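Matchday ground check - home end, dugouts and changing rooms

I do this walk-round before every home game at Skundelness, and since people keep asking what I look at, I've typed up my list with comments. Tick, cross or a grumble next to each one. 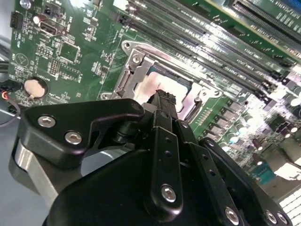
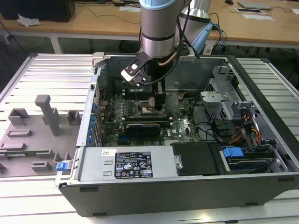
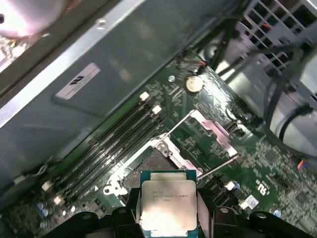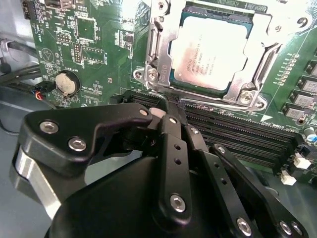
Goals first, always. I get hold of each post and give it a proper shove, then walk behind and look at every net peg, and I'm not gentle about it! Both frames passed this time, though two pegs at the Symonenko Road end were sitting proud and I had to knock them back in. The back stanchion joins are where I slow right down. I want the same fit there that you get with the silver metal bracket around a processor on a motherboard, edges close in all the way round, and if I can get a fingernail into the gap it goes down as a cross. One did. It's the left-hand goal as you come out of the tunnel, and it needs a new bolt before the under-16s use it.

Pitch surface - TICK, with a grumble
Walked it corner to corner at 9.30am. Soft in front of the far dugout but nothing you'd turn an ankle in. The sprinkler covers are all flush. Somebody has left a corner flag base uncapped again (north-east corner), so I've capped it.

Barriers and rail - TICK
Leant on the lot. The stretch by the tea hut used to wobble and the new clamps have sorted it. Lovely job.

Dugouts - CROSS
The home one is fine. The away one has a cracked panel at head height, with an edge on it you wouldn't want to meet when jumping up to shout at the linesman. Taped for now. Replacement is on order from Uson, and I'd like it in before the cup tie.

Floodlights - TICK
All 4 pylons lit first time. The Ovix timer is still running a few minutes fast, so don't trust it for the evening kick-off, use the manual switch.

Terrace and exits - TICK
We're allowed 2000 in and we'll never get near it, but I check the gates as if we will. Both opened fully. Bins moved away from the bottom gate, where they'd crept back. Row of seats by the halfway line: number 83 has a loose hinge, bagged over and marked. If that's your usual spot, sorry, shuffle along one!

Changing rooms - TICK
Showers ran for five minutes each. Floor mats down, and the non-slip strip on the away step has been redone. I'd still like a brighter bulb in the officials' room, it's like getting changed in a cupboard in there.

First aid - TICK
Stretcher out, strapped and unstrapped, back on its hooks. Ice packs in the freezer. Plasters were low so I've topped them up from the clubhouse box.

Still to do
Bolt on the left-hand goal.
Away dugout panel.
Hinge on seat 83.
Bulb, if anyone's passing the shop.

I'll be round again an hour before the gates open to look at the goal and the tape.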